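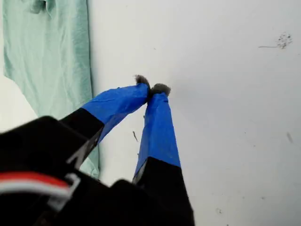
Courses > Robot Cells > Handouts
Category: Course Notes, Lab Sessions
Overview | Schedule | Handouts | Lab Rules | Contact

Handout 4: Looking after the folding cell

OK, so you've all had a go at driving the arms, and now comes the part I like best – keeping them going! These notes cover the gripper fingers, the wires and the table. Kadri Kivi does the power supply and the motor settings with you in handout 6, so please leave those alone for now.

Start with the power off at the Rondora box (the switch, not the software button). The arms go limp when you do that, so hold both of them before you flip it, or get your partner to.

Fingers first. The tips take all the wear, and the blue tape on them creases up and starts to lift where the layers overlap. A wrinkle is fine, I leave those. If you can get a fingernail under an edge, peel the whole band off and start over from the tip, working back toward the black part. Don't put new tape on top of old! The finger gets fatter each time, the tips meet too early, and then you spend an afternoon hunting for a software bug that isn't there (I did this last January, ask Līga Liepiņa how cheerful I was). While you're in there, look at the fuzzy bits on the ends. Close the gripper slowly by hand and check that they come together evenly. Replacement tape is in the Brilla drawer, and each strip should be cut from the same roll on both fingers.

Then the wires. Follow each one with your eyes from the base to the gripper and bend every joint through its full travel as you go. You want a loop with some slack in it, so that nothing goes tight at full reach. Push the connectors home with a thumb. The camera cable needs the same treatment, and it's the one people forget.

Wipe the table last. Lint and specks turn up in the camera view, and I'd like the white to stay plain. Dry cloth first, damp cloth after.

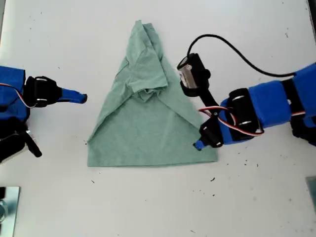

How often should the fingertips be checked?

Every 300 folds, and again any time a gripper starts dropping fabric it used to hold. At 630 folds we change the tape on both arms whatever it looks like.

When you're done, power up, home both arms and run one slow fold at low speed with your hand near the switch. Write the fold count and your initials in the Cheema log – a blank line means I have to do the whole check over again myself.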